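Student team teaches a robot arm its way round the kitchen

A kitchen counter in the Drateck building has become the most popular spot on campus this term, and it has very little to do with the coffee. Members of the Prollesness student robotics club are using it to train a robot arm in the kind of jobs most of us do half asleep: picking up a bowl, putting fruit on a plate, closing a drawer.

The club is getting ready for the Flornico Household Challenge in July, where student teams get a kitchen they have never seen and a list of chores to finish against the clock. A perfect run is worth 800 points. Last year the Prollesness team came home with 100, most of them for a single cup placed on a single shelf, and they are still very proud of that cup.

"We learned so much from that one day," says Gilmar Pacheco, who leads this year's team and is in the third year of his engineering degree. "We had practised on a bare table in the workshop, and then we walked into a kitchen with stuff everywhere! So this year we practise with stuff everywhere."
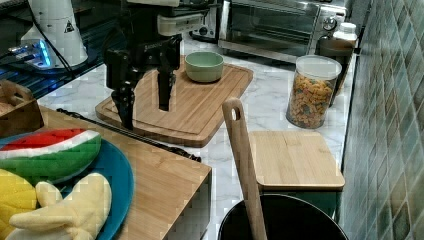 The gripper over the chopping board, with the pale green bowl at the back.

The bowl is a favourite practice piece. It is small and its rim is smooth, and the arm has to come down at a good angle to get hold of it. Team members take turns guiding the arm through each job by hand controls, and the recordings are then used to teach it to work by itself. The club has nearly 600 recordings so far and wants a good many more before the end of term.

Soft things are another matter. The plush fruit came out of somebody's little sister's toy box and has been a huge hit with visitors, who all want a go at the watermelon. It squashes when it is gripped, and a squashed slice of watermelon is a different shape from the one the arm set out to pick up. Pacheco's advice to new members is to spend their whole first session on the banana.

Drawers are the big project for the coming weeks. The Flornico rules give extra points to a team whose robot can open one, put something in and shut it again, all without help. The opening part is going well. Shutting it gently is taking more patience, and there was a loud cheer one evening last week when the arm managed it four times in a row.

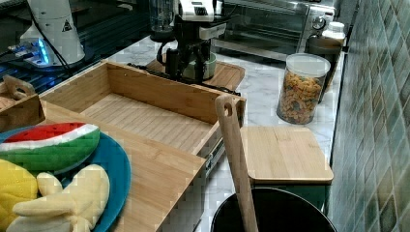 Toy fruit on its blue plate, with the bamboo drawer open behind it.

Everything gets moved about between sessions so that the arm can't simply learn one layout. The pasta canister may be by the wall one evening and next to the hob the next, and first-years are encouraged to be as awkward as they like when they set things out.

The team has also been given £700 from the Fujimoto fund for student projects, and it will go on travel to the competition and a set of spare fingers for the gripper.

New members are welcome at any point in the term and don't need to have written a line of code. Sessions start at 5pm in the Drateck kitchen and usually run until somebody gets hungry. Anyone who would like to watch a practice run can just turn up, and the team is especially keen to hear from people with odd-shaped kitchen gadgets to lend.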